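Keeping a Hand-Held Gripper in Working Order: Setup, Care and Repair of the Plarkorent Tool

Student project report, Benavides Lab, spring term

1. Purpose of the project

Our group was given responsibility for one hand-held gripper tool for the term. The lab calls it Jana, after the label on its storage case. Our job was to write a setup routine, keep a maintenance log, and repair the tool when it needed it. We did not work on the software that uses the recordings. Another group did that and only contacted us when the tool was out of service.

The log covers 1247 open and close cycles, counted by the encoder on the drive shaft. Before this project there was no log, so we can't say how many cycles the tool had on it when we got it.

2. Description of the tool

Jana is a two-finger gripper of the Plarkorent type. The operator holds it by a handle and squeezes a trigger, and both fingers close at the same rate. Each finger is carried by linkage arms that turn on metal pins. The contact pads are soft, and they come off for cleaning. The camera sits above the body and looks forward over the fingers, so any change in how the linkages sit shows up in the recordings too.

3. Setup before a session

The first version of our setup routine took too long and people skipped parts of it. The one we ended up with has these steps.

Wipe both pads with a damp lint-free cloth and let them dry.
Squeeze the trigger fully and release it. Repeat until the motion feels even.
Check each pivot for side play with the fingers open.
Check the body screws with the short driver. Do not use the long one.
Mount the camera and tighten the clamp by hand.
Record a short clip with the fingers wide open.
Zero the encoder and write the starting count in the log.

The clip in the second to last step gets compared with a reference clip stored in the Fellow folder on the lab drive. If one finger sits farther in than the other, the tool goes back to the bench.

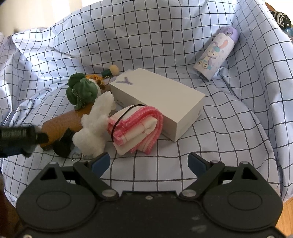

Finger alignment was the fault we spent the most time on. We check it with the jaws fully open, and we do it over the work area and not on the bench, so that the light is the same as during recording. The grid printed on the cloth is useful for this. With the jaws spread and nothing between them, the empty squares give the eye something to compare the two blue pads against. It is not a measurement, because the lines bend wherever the cloth wrinkles, but it is good enough to notice a pad that has slipped on its block. Anything we noticed this way was measured afterward with calipers on the bench.

4. Faults and repairs

4.1 Loose pivot on the left arm

In April the left finger started to lag when the trigger was released. We found side play at the lower pivot of that arm. The screw had backed out a little and the washer under it was worn on one face. We replaced the washer, cleaned the threads, and put the screw back with a small drop of removable thread locker. We changed the washer on the right arm too, although it still looked usable.

The first attempt at this was done wrong. We tightened the screw until the play was gone, and then the arm was too stiff to return under its own spring. The right setting is to tighten until the arm binds and then back off slightly. This is now written on the inside of the case lid.

4.2 Pads

We changed the pads 2 times. The first set had gone shiny and let smooth items slide. The second set was changed early when one corner lifted from its block. We think old adhesive was left on the block, and we now scrape it clean and wipe it with alcohol before a new pad goes on. The pad must be pressed down for a full minute.

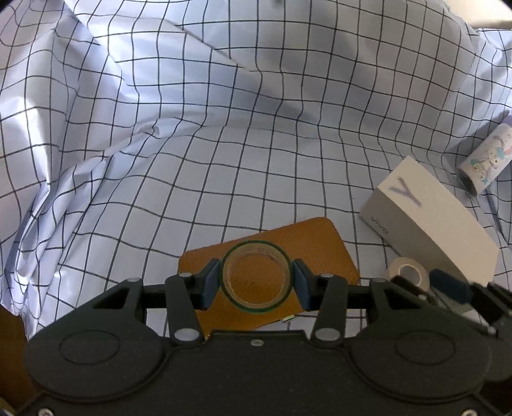 After a pad change, the tool is not released for recording until it has passed a holding check. The operator picks up a light object, holds it still above the surface for 4 seconds, sets it down, and does the same again with the tool turned a quarter turn. If the object creeps in the pads, we clean them and repeat the check. We first wanted to use one standard block for this, but a block has flat sides and grips easily, so it told us little about the pads. Items with curved sides showed problems sooner.

4.3 Trigger return

The trigger stuck twice on humid days. There was lint in the slot behind it, most likely from fabric items. We blew it out and did not use oil, which would have picked up more lint.

5. Results

Of the checks we logged, about 95 percent passed the first time. Most of the failures came before the pivot repair. The camera clamp never slipped, but the cable next to it has a sharp bend that will need attention.

6. Remaining work

The spare pads are stored loose in the case and pick up dust, so they need a closed bag. The washers we used are a slightly different thickness from the originals, and the next group should check both lower pivots for play at the start of the term. A printed copy of the setup steps is in the case, under the foam.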